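How to test if a small robot arm can do a chore at home

Many people ask me if a machine can tidy the house yet. My answer is: try one chore, write down what happens, and then decide. This page explains how I do such a test with a small 3D-printed arm. I use the chore of putting empty bottles into a box, but you can do the same with socks or toy blocks.

What you need

A small arm with a gripper, already assembled and calibrated. If yours is not calibrated, follow the Zulonness guide first and come back after.
A table that does not shake.
Two empty plastic bottles with the caps off.
An open box with low walls.
A notebook. I tried a spreadsheet and I stopped using it on the second evening.

Step 1. Decide what "done" means

Write one sentence before you switch anything on. Mine is: "Both bottles lie inside the box and the box has not moved more than the width of a finger." Celeste Neves, who tests machines for a packing shop in Mernitz, taught me to write it first. If you write it later, you will be too kind to the robot.

Step 2. Place the things

Put the box on one side of the arm and the bottles on the other. Lay the bottles on their sides. A standing bottle is easier to find but it falls when the finger touches it, and then you are testing something else. Mark the corners of the box with tape.

Step 3. Record the movements

Guide the arm by hand or with a second arm, and save every run. I made 55 runs for the first version and it was too few. With 275 the arm began to behave well when I turned a bottle a little. Change the angle of the bottles between runs, but leave the box in its place for now.

Step 4. Let it work alone

Give the arm 22 attempts and keep your hands away. Stop it only if a cable is pulled or a motor becomes hot. Write down the time of each attempt and the place where it failed: reaching, closing, lifting or dropping.

Two bottles and an open box, from the table and from closer:

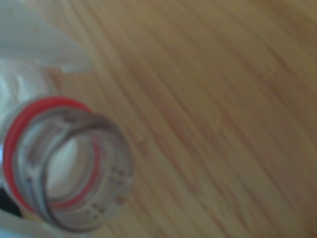
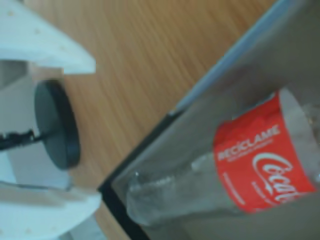
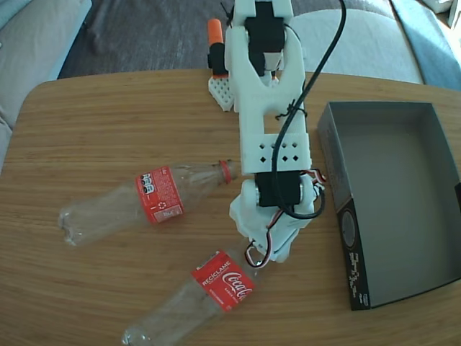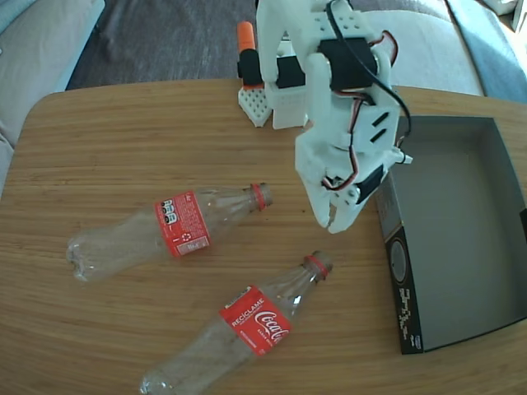 Step 5. Read your notes

Do not look only at the total. In my February notes most failures were in closing – a thin bottle bends and slips away from the fingers. I put a strip of rubber on each finger and repeated the whole test. Natália Sampaio did the same with foam and was less happy with it, the foam came off after 4 evenings.

So, can it do the chore?

For me it is a "not yet". The arm can put away a bottle, but I can do the two of them before it has finished thinking about the first. It also needs me to set the table, and a person who sets the table for the robot has already done half of the work. In a shop it is different, there the parts arrive always in the same place and a slow machine can work through the night.

If you repeat this test, please send me your sentence from Step 1 together with the result. Without the sentence I cannot compare it with mine.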